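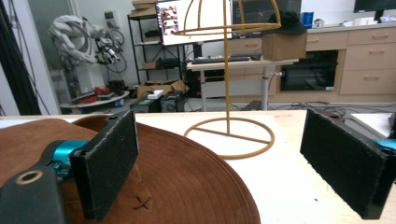

Breitkrempiger Hut und Drahtständer auf dem Arbeitstisch

Lesezeit: 4 Minuten
Drucken | Per E-Mail versenden

Zwischenbericht an die Berdale-Stiftung
Vorhaben: Erfassung und Neuaufstellung der Hutsammlung Makris, Standort Coltthorpe
Berichtszeitraum: bis einschließlich Januar
Projektleitung: Ourania Dimitriou

1. Stand der Arbeiten

Die Sammlung Makris umfasst nahezu 1.000 Kopfbedeckungen, überwiegend Hüte und Mützen des täglichen Gebrauchs. Gegenstand der Förderung ist die Erfassung von 600 Stücken sowie deren Umstellung von der bisherigen gestapelten Lagerung auf Einzelständer. Zum Ende des Berichtszeitraums sind 242 Stücke vollständig erfasst, das heißt vermessen, beschrieben und mit einer Platen-Nummer versehen. Das Verzeichnis Platen wird seit Projektbeginn als einziges Nachweisinstrument geführt; die älteren Karteikarten wurden übertragen und abgelegt.

Gegenüber dem Arbeitsplan besteht ein Rückstand bei den Hüten mit breiter Krempe. Für diese Gruppe war ursprünglich derselbe Zeitansatz vorgesehen wie für Mützen. Die Erfahrung zeigt, dass er nicht ausreicht. Krempe, Kopfteil und Band müssen getrennt beschrieben werden, und das Wenden der Stücke verlangt größere Sorgfalt, als bei der Antragstellung angenommen wurde. Der Zeitansatz für die verbleibenden Stücke wurde entsprechend angehoben. Eine Erhöhung der Fördermittel wird hierfür nicht beantragt.

2. Ständer

Nach der Erprobung mehrerer Modelle fiel die Entscheidung auf einen senfgelben Drahtständer mit ringförmigem Fuß und offener, gewölbter Auflage. Die offene Form lässt Luft an die Innenseite des Hutes und erlaubt die Kontrolle des Innenbandes, ohne dass das Stück abgenommen werden muss. Die Standfestigkeit ist bei Mützen und schmalkrempigen Hüten gut. Bei schweren, einseitig geformten Krempen wird weiterhin empfohlen, den Sitz nach dem Auflegen zu prüfen.

Geliefert und angenommen sind bislang 143 Ständer. Die Restlieferung steht aus; der Lieferant hat eine Verzögerung mitgeteilt. Bis dahin verbleiben erfasste Stücke, für die noch kein Ständer zur Verfügung steht, in ausgelegten Kartons.

3. Beschreibung der Nähte und Besätze

Auf Anregung der Stiftung wurde das Erfassungsblatt um ein Feld für Stepp- und Zierstiche erweitert. Die Krempenunterseite wird seither bei jedem Stück eigens aufgenommen. Der Mehraufwand ist vertretbar. In mehreren Fällen konnten auf diesem Weg Stücke einander zugeordnet werden, die in der alten Kartei getrennt geführt waren. 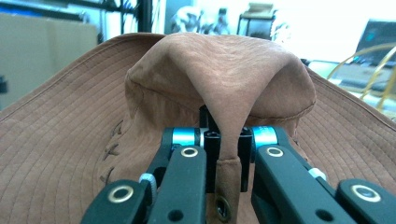 Unterseite der Krempe mit parallelen Steppreihen und dunklen Kreuzstichen, in der Mitte das Band mit Metallöse

Als verbindlich gelten nunmehr folgende Angaben: Verlauf der Steppreihen, Lage der Verbindungsnaht zwischen Kopfteil und Krempe, Form und Farbe etwaiger Zierstiche, Art und Zustand der Ösen. Knicke im Kopfteil werden nur vermerkt, wenn sie nach dem Auflegen auf den Ständer bestehen bleiben.

4. Bänder und Riemen

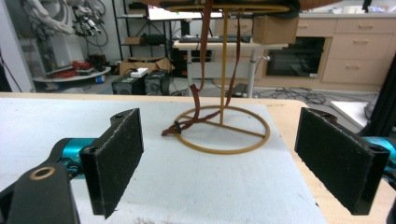
Die Bänder erfordern eine eigene Regelung, die im Arbeitsplan nicht enthalten war. Lange Bänder stehen in keinem günstigen Verhältnis zur Höhe des gewählten Ständers. Bei dem braunen Exemplar fällt das dunkelbraune Band in zwei Strängen neben der Stange herab, legt sich über den Fußring und endet auf der weißen Schaumstoffauflage. Am Arbeitsplatz ist dies unbedenklich. Im Regal würden die Enden jedoch auf dem Fachboden aufliegen und beim Herausnehmen benachbarter Stücke erfasst werden. Vorgesehen ist daher, lange Bänder locker nach innen zu führen und dort ohne Zug abzulegen. Klammern am Band werden nicht entfernt, sondern als Bestandteil des Stückes mit erfasst.

5. Arbeitsplatz

Für die Begutachtung stehen ein heller Holztisch und eine weiße Schaumstoffauflage zur Verfügung. Die Auflage weist leichte Gebrauchsspuren auf und wird im kommenden Berichtszeitraum ersetzt. Die Kosten sind aus dem Ansatz für Verbrauchsmaterial gedeckt.

6. Ausblick

Im nächsten Abschnitt werden die breitkrempigen Hüte vorrangig bearbeitet. Die Stiftung wird gebeten, der Verschiebung des Teilabschnitts »Mützen« zuzustimmen. Der Verwendungsnachweis geht gesondert zu.

Ourania Dimitriou
Coltthorpe

Drucken | Per E-Mail versenden

Kommentare (3)

hutmacherin_i_r
Bitte beim Ablegen der Bänder nach innen auf die Ösen achten. Metall kann auf hellem Futter Abdrücke hinterlassen, ein Streifen Seidenpapier dazwischen genügt.

K. B.
Wird das Verzeichnis Platen nach Abschluss öffentlich einsehbar sein? Im Bericht steht dazu nichts.

Projektbüro Coltthorpe
Eine öffentliche Fassung ist geplant, ein Termin steht noch nicht fest. Den Hinweis zum Seidenpapier nehmen wir gern auf.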